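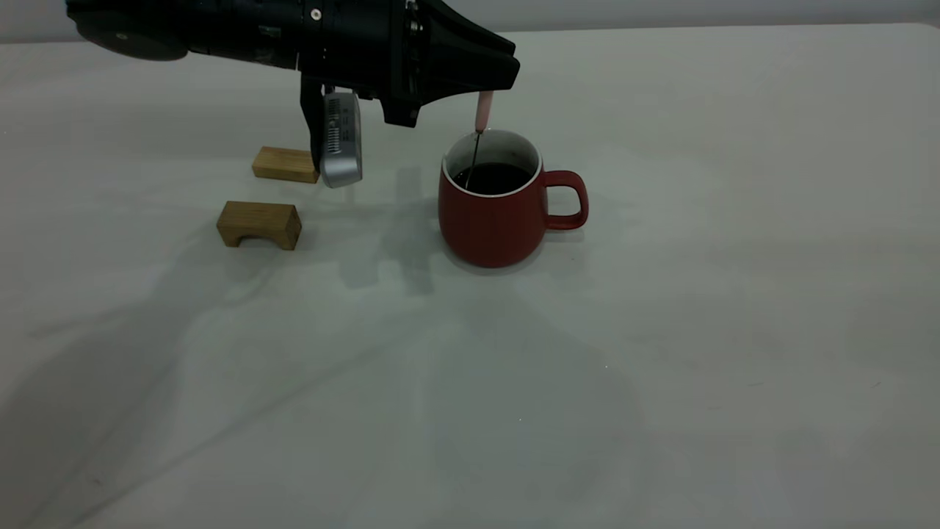
3.2 Mugs, spoons and the stirring task

Figure 2. The red mug with the white rim, filled to just below the top with a dark liquid, and the spoon with the pale pink handle standing in it.

I'll admit I got a bit attached to the mugs in this study! We wanted to know how much the shape of a cup changes the way a drink gets mixed, and I started with the one in Figure 2 — rounded like a little barrel, wider toward the bottom, then curving in at the base. A belly like that leaves a corner where sugar likes to sit (I drink my coffee sweet, so I had a personal interest).

Every trial in the Farías set used 200 ml of drink and 5 g of sugar, stirred for 20 seconds. The spoon has a thin dark metal stem, and I kept it for all 24 trials so that only the mug would change. Damián Bustos asked why I didn't pick a plain straight glass as the baseline, and he had a point, but people at the Sosovcombe kitchen drink from mugs, and I wanted the numbers to mean something to them.

The white lining helped too. I could check the inside wall for a ring after pouring out, which I scored by eye before rinsing. The scores for each mug are in Section 3.3.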